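Jetberg rice cooker, the black one with the maroon rim. Review after a couple months
by Korkor Dogbe

Short version: good rice, annoying cord, would buy again if mine died.
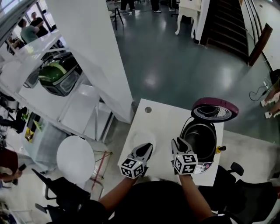
Why I got it

Old cooker quit in April, right in the middle of a pot of jollof for nine people. Finished it on the stove, burned the bottom, everyone said they liked the burned part. Fine. Needed a new one fast and didn't want to spend a lot. Looked at the Dadix (too big) and a Hao that my cousin Bernice Ackah has had for years. The Hao is nice but the lid comes all the way off and then where do you put it, it drips everywhere. Wanted a hinged lid. Jetberg it was.

The lid

Flips all the way open and leans back. Stays put. You can get a paddle in there from any side and not knock your knuckles. Inside of the lid is silver with holes in it, and that's where the starch goes. Wipe it the same day. I left it overnight once and had to go at it with an old toothbrush.

One thing, leave space behind it. Under a cabinet the lid hits before it's all the way back. I pull mine out to the edge of the counter or just use it on the table.

Rice

White long grain: very good. Separate grains, no crunchy middle. I rinse twice and go a little under the water line.

Jasmine: good, bit soft if you follow the line. Use less.

Brown: ok. Takes forever. First batch was chewy so now I soak it for an hour and it comes out fine.

Small amounts: not great. One cup gets a dry skin on the bottom. Two cups and up, no problem.

Also did oats in it. Don't. Bubbled up through the lid and I was cleaning for longer then I was eating.

Keep warm

Works, but I wouldn't leave it past lunch to dinner. By then the edges are going hard. Kojo Amoah at work leaves his on all day and swears it's fine, but he also puts ketchup on everything.

Cord

Thin and black, comes out the back. Too short for me. My outlet is on the wrong side of the sink so I'm always moving the kettle to plug this in. If your outlet is right there you won't care.

Label on the front

Small. White with pink and gray. Looks cheerful enough but the printing is tiny, and my mom had to get her glasses every time. She's got it memorized now.

Cleaning

Pot comes out, soak ten minutes, done. Use a soft sponge, don't go scraping it with a fork like somebody in my house did. Outside just gets a damp cloth. The black shows every fingerprint and dried rice water leaves white streaks, so if that bugs you get a lighter color of something.

Booklet

Bad. Half of it is warnings and the water chart is on the very last page in gray type. I wrote my own amounts on a index card and taped it inside the cupboard door.

Would I buy it again

Yes. Four stars out of five, one off for the cord and the one-cup problem. If you cook rice a few times a week for a family it's an easy pick. If it's only you and you want one bowl at a time, get something smaller.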